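# Speaker notes: care and specification of light wood tabletops

Session length: two slots, short break between. Speaker: Dimas Halim.

**Opening**

Start with the scope. The talk covers tabletops in shared rooms: pale wood surfaces, matte finish, used by many people for short periods. Desks with a single owner are out of scope, and so are kitchen counters.

State the source of the material. Most of it comes from the Jendstead fit-out, where we kept a maintenance log for the tables from the first week of use. The Siregar building is mentioned once, under floors.

**Part 1: Finish**

- Matte finishes hide fine scratches and show grease. Gloss does the reverse.
- Glare: a matte top still has a faint sheen under ceiling light. Check it from seated height with the lights on before signing off.
- Color: pale wood darkens unevenly if objects stay in one place near a window. Move them.
- Sample size: ask for a piece at least 900 mm long. On a short sample the grain pattern can't be judged.

Pause. Ask who has approved a top from a palm-size sample.

**Part 2: Reading the surface**

Leave this up for the whole part. 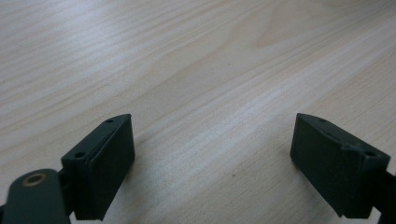
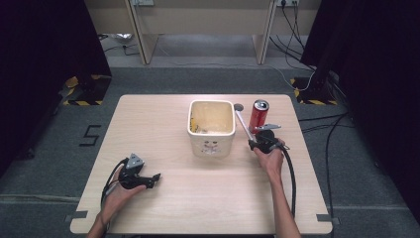

Grain direction decides how a top should be wiped. Wipe along the lines, with a damp cloth, then dry in the same direction. Across the grain, residue tends to collect in the darker streaks and is hard to find later. Point to the close view: fine lines packed tightly on the left, opening into broader, smoother areas toward the upper right. A mark on the smooth part is easy to see. The same mark among the fine lines can be missed, so inspect that part at a low angle. Then go to the wider view and the white ceramic container. It is stained pale yellow inside and has small debris in it. Containers like this are outside most cleaning schedules, which list the top and the legs and stop there. Add them as a separate line.

The red can is the second case. Any metal can or cup base can leave a ring on an open-pore finish. Our rule at Jendstead was a coaster or a tray for all drinks. Compliance was poor until the trays were stored in the same room.

**Part 3: Cleaners**

Two products went through our comparison:

1. Vuvora, diluted. No residue on the matte top. Slow on dried drink spills; needs a second pass.
2. Jultetti, ready mixed. Faster on spills. Left a slight shine after repeated use, visible only at a low angle.

We kept Vuvora for daily use and Jultetti for spills. Item 593 in the log is the entry where the shine was first reported. Read it out if there is time.

Don't recommend oil for either case. Oiled patches on a lacquered top stay tacky and pick up dust.

**Part 4: Floors and position**

- Carpet under a table: legs settle. Check level again after the first month.
- Tape at the corners is the cheapest position mark. It should be replaced when the edges lift, and the adhesive should be tested on a spare piece of the top first.
- Cables: route them off one side only. A cable crossing the top will rub the finish at the edge.
- At Siregar the tables were moved for floor cleaning and put back by eye. Tape solved it.

**Part 5: Log format**

Show the form on the handout. Columns: table number, area of top, mark type, action, initials. Free text is limited to one line. The Jendstead log reached 1149 entries, and the long ones were the least useful when we sorted it in February.

**Questions to expect**

- Sanding: only on solid wood, with the grain, and the whole top in one go. Spot sanding leaves a dish.
- Glass overlay: traps moisture at the rim. I would not fit one.
- Felt pads under ceramics: yes. Change them when grit shows in the felt.

Handouts are on the side table by the door. Collect the wood samples before the room is released.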